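ok thread bc I said I'd write up how teleop week went and then didn't

1/ remote driving a KUKA all week for the Prendel picking set. one person drives, one resets the bins. pick out of the front bin, drop in the back one, swap, again. my wrist hurts

2/ first thing I learned, slow down. my early demos look fine to me but the policy copies every little hesitation. I dither over the sunglasses, it dithers over the sunglasses. great

3/ we switch drivers every 2 hours now. was 4. the hour 4 demos were garbage, threw out all of Wednesday afternoon 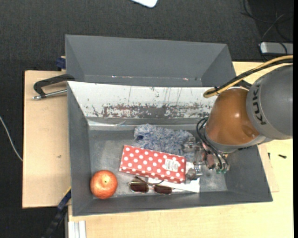 4/ fluffy stuff is the worst to teach btw. from the operator seat you get no feel at all so you just close and hope. I started going in from the top every time, same angle, boring on purpose. training likes boring

5/ hard boxes I do the opposite, mix up the approach as much as I can. otherwise it only knows one way in and freezes when somethings leaning on the box

6/ ppl asked about hand guiding instead. tried it on the Mukent job, nicer for smooth paths, but your arms end up in the camera view and you cant really do fingers. remote wins for bins imo

7/ goal is up to 4000 demos by end of August. we are not close lol

8/ also clamp your bins. clamp them befroe you start. ask me how I know

more when the next training run is done, gonna go ice my wrist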